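Last revised 10/5/20

## Wearing the wrist cubes

**Which faces need to stay uncovered?**

All patterned faces. Push sleeves back if the cuff reaches the cube. Wipe the faces with a dry cloth; solvent lifts the black print.

**How should the cables run?**

Along the forearm, with slack at the elbow. Leave enough length to raise both arms fully. A cable that pulls at full reach will rotate the cube on its strap.

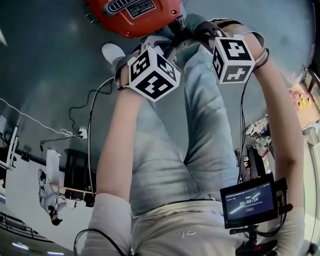
## Fit and storage

**How tight should the strap be?**

Tight enough that the cube does not turn when tapped. Loosen it after 30 minutes of wear.

**Can I wear a bracelet or watch?**

A thin band is acceptable if it sits clear of the cube. Remove metal watches.

**Where do spare straps go?**

Drawer 8, Nerkov cabinet. Reorder under part 744 from Stirar, minimum quantity 2.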